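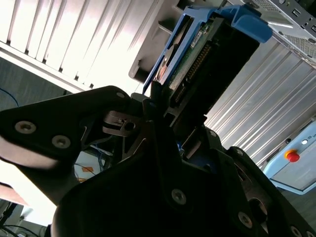

Farkunar repair workshop to take office computers from May

The Farkunar reuse workshop will accept desktop computers from local offices from May, under an agreement with the recycling firm Hammont. The workshop has until now handled household items only.

Machines will be sorted on arrival into two streams. Those that start and pass a memory test will be refitted and passed to schools and advice centres. The remainder will be stripped for parts, with metal and circuit boards going to Hammont for recovery.

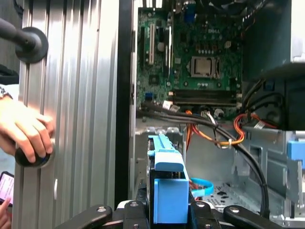 Storage drives are to be removed at intake and logged by serial number. Working drives will be overwritten and checked; failed drives will be shredded at Hammont's Ikinley depot. Donors will receive a certificate listing each drive and the method used.

Nuanchan Chantharasri, who manages the workshop, said the first target was 200 machines. "Most office desktops are replaced on a fixed cycle and have years of use left in them," she said. "The usual faults are the power supply and the drive."
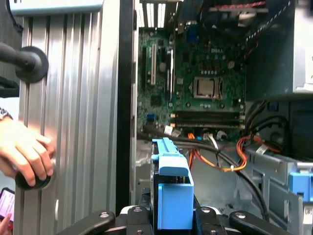 Offices may bring up to 30 machines per visit, by appointment. Monitors and printers are excluded for the present, as the store has no racking suitable for them. Collection will be offered within 11 miles of Farkunar for larger loads.

Pascal Kohlhase of Hammont said the arrangement would be reviewed after its first year. Bookings open at 9am on the first working day of the month.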